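4.2 Comparing two hands on the same arms

Before you settle on a hand for everyday work, we'd really encourage you to spend a quiet hour trying your Hegarty 416 and 516 hands on the same simple task (it's a pleasant way to get to know them, too!). The Morneck controller keeps a separate profile for each model, so you can swap back and forth without losing any of your settings.

1. Press Stop on the controller and wait for the status light to turn amber.

2. Fit a matching pair of hands, left and right, and tighten each wrist collar until it clicks.

3. Choose Profiles, then Hands, and pick the model you've just fitted.

4. Set the grip force limit to 100 and leave it there for both models, or your results won't be comparable.

5. Lay out a plate with a light, soft-looking item on one side and a rounder, firmer one on the other. Play food is perfect for this.

6. Run Approach Only and watch each thumb as it comes in low beside its item.

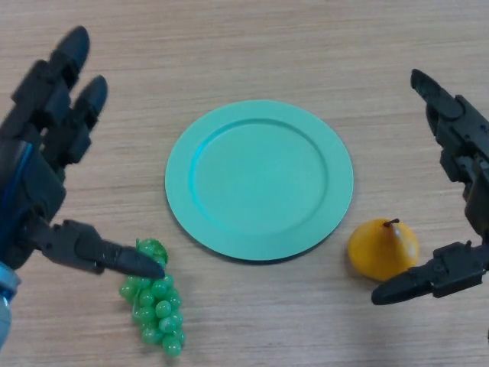 Figure 2. Left hand at the grapes, right hand lined up near the pear.

7. If you're happy with the approach, run Full Pick, write down how it went, and repeat with the other pair.

Note: Sólveig Kragh in our Fletthorpe workshop likes to move the plate a little between runs, and we've found that a good habit.

CAUTION: Keep your own fingers well away from the table whenever the status light is green.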